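Sabina Sultana
Oct 5, 2026

Some notes about what we did with Treta, our two-arm bench. Many of you asked me how the small policy could work with so little data. I will try to answer slowly, in short posts.

The question was simple. If you train a grasping policy on a plain floor, what happens when the floor is full of pattern? In July we decided to find out properly.

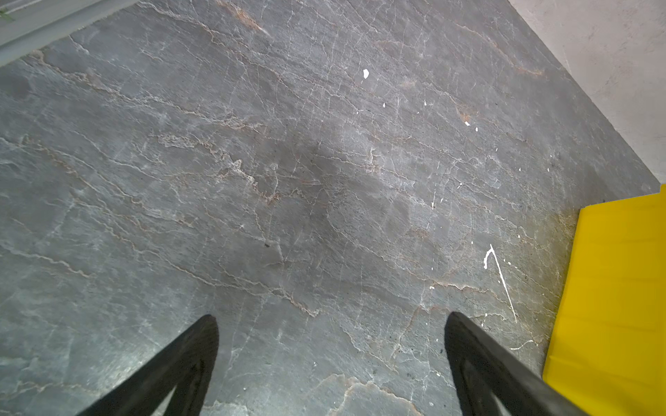
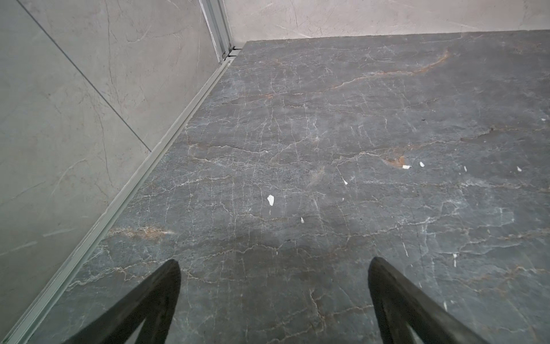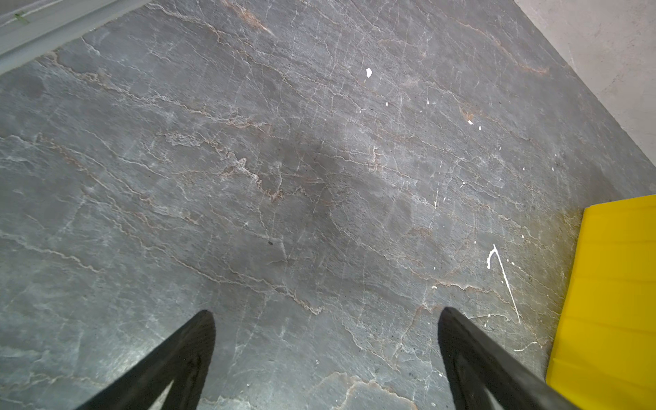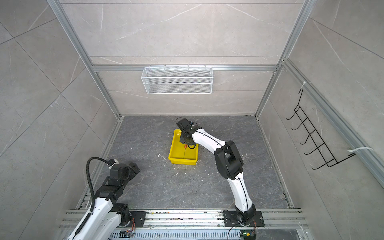
Treta at work. First three: views from cameras at the grippers. Last: both arms and the yellow tray, from the fixed camera.

Look at how many lines there are in the stone. White veins, rusty veins, and then small white flecks lying on top of them. For a person it is easy to say which is which. For a network that has only seen a plain surface, every vein can look like the border of an object.

Our first policy was trained on 600 episodes, all on a plain grey mat. On the mat it was good. On the stone it often closed the fingers over nothing, usually near a vein with strong colour. Sandamali Roy watched the recordings and marked each of these moments by hand. I thank her very much, it is tiring work.

The usual answer is to collect more data on the new floor. We wanted to try something cheaper first.

The method, which we call Eltier, works like this. Before an episode starts, the arm moves above the floor with open fingers and records a short look-around. We do not label anything in it. During training, the wrist encoder must give nearly the same features for one patch of floor seen from 2 slightly different angles.

So the encoder learns what belongs to the floor before it is asked to find anything on it. The fingers stay in the view all the time, and we do not mask them. We tried masking and the result became a little worse. I still cannot explain this well.

Result: we ran 778 trials on the stone, shared between the old policy and the new one. The new one made far fewer empty grasps. On the plain mat I could not see a difference between them, which was a relief to me.

What did not improve: thin things. A narrow white strand on the stone is still confused with a vein, and a vein is sometimes confused with a strand. I think the wrist image is too small for this, but Sandamali thinks the training crops are the problem. We will test both ideas.

Also the fixed camera helped less than I expected. When an arm reaches over the tray, the gripper can hide part of the object from that side, and the policy must trust the wrist view anyway.

Someone from the Jayasinghe group asked if the look-around must be repeated each time. No – one per floor was enough for us, if the lighting stays the same. We changed the lamps one time and had to record it again.

Training was repeated with 5 seeds. One seed was clearly weaker than the others and I keep it in the table. Please do not ask me to remove it, a reviewer already did :)

The code still has our local paths inside and needs cleaning. It will go on the Temden page together with the look-around recordings. If you have a floor with a difficult pattern and a wrist camera, please write to me, I would like to compare.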